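About Bostari

Bostari helps small manufacturers and packing shops plan and budget for robot arms before they buy. We don't sell equipment and we take no commission from anyone who does.

The company was started in Farnport by Venkatesh Murthy and Rajeshwari Salian, who had both spent years on the purchasing side of a plant. We are now a staff of 17.

What we do

A planning study covers floor space, power, grippers, spare parts, training hours and the yearly service cost. Clients get a budget sheet they can take to a bank or an owner. The standard study is $2,298. A shorter review of a quote you already have is $1,144. Travel within 200 miles of Farnport is included.

If you want to know whether an arm can handle your parts, send us a box of them. Tiruwork Araya runs the trials and writes up the results, including the items we would leave to hand work. Leased arms and used arms are priced next to new ones in every report.

Who to contact

New studies: Vimala Raju
Quote reviews and billing: Krishnamoorthy Nambiar

Study openings for February are listed on the Schedule page. Prices on this page are current as of 1/26/26.
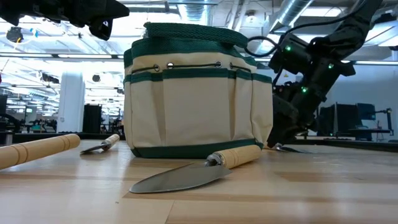 Handling trial with hand trowels and a canvas tool bag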